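Ticket: table clear station, staff break kitchen, Flulbridge site
Queue: Facilities automation
Status: open, waiting on Ginis
Priority: was low, bumped to medium after the lunch crew complained

6:40 am
Clear job stopped again on the round table. Panel says PLATE NOT FOUND, retries, then parks and beeps. Beep doesn't quit until somebody badges in. Lunch crew is not badged for it so they just listen to it. Third shift lead wants it fixed or off.

7:15 am
Restarted the job controller. Came back fine, same error on first plate. Swapped the network cable, no change. Checked the job list, somebody had left the Chevalier cafe's layout loaded. Put ours back. Thought that was it. Wasn't.

8:05 am
Pulled the log. 69 stops since the April update, nearly all at the round table. The long tables hardly show up. Before the update we had 6 in a whole month. Total plates for the same stretch is over 1,000 so it's not failing every time, but it's failing enough that people have gone back to carrying stuff by hand and then the count is off and dish room gets no warning before a rush.

8:30 am
Tried dimming the overheads. Helped maybe? Ran the job a few times, got one stop insted of two. Not calling that a fix.

9:10 am
Tried by hand, one plate on the round table, blue one, nothing else on it. Looking for whether the white top is washing out the rim. There's a shine on it toward one side and the plate was nowhere near that.
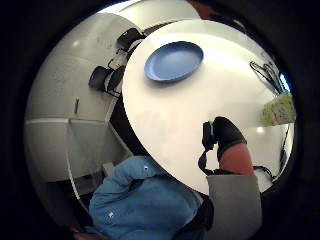 Posted by: floor systems tech, Bultport (nights, covering days this week)

9:25 am
So glare right on the plate is not the whole story. Plate sits up near the far side and the rim shows up plain against the white, shadow under it and all. My guess is the update changed how it judges a round edge at an angle. Plate looks oval from there. Old settings had a wide tolerance, new ones I can't even find the field. Ginis please confirm where it moved to.

9:50 am
Rolled vision settings back to the saved copy from before the update. Controller took them, then overwrote them at the next sync. Turned sync off for this station only. DO NOT turn it back on till Ginis answers.

10:20 am
First run with sync off, no stops. Second run, one stop. Leaving it going.

Other stuff, putting it here becuase there's no other place for it:

- Dish room lost a person per shift when this went in. Fine when it runs. When it stops, the two who are left do their own job plus go clear tables plus badge the thing. They asked for a paper sheet to mark stops so it shows up somewhere besides the log. I said yes.
- Lunch crew needs badge access. Just the silence and restart, not the settings. Request is in, no answer yet.
- The 700 plates a day target was set off the long tables. Round table was added later. Somebody should redo that number before it goes on anyone's review.
- Beep volume. Can it go down. Please.

11:45 am
Two more stops before lunch, both round table. Better than yesterday, still not good. Switched round table to manual for lunch, long tables stay on auto. Told dish room in person.

1:30 pm
Ginis replied, they want the log plus the settings file. Both sent. Sync still off. Next shift keep the paper sheet going and add your times here.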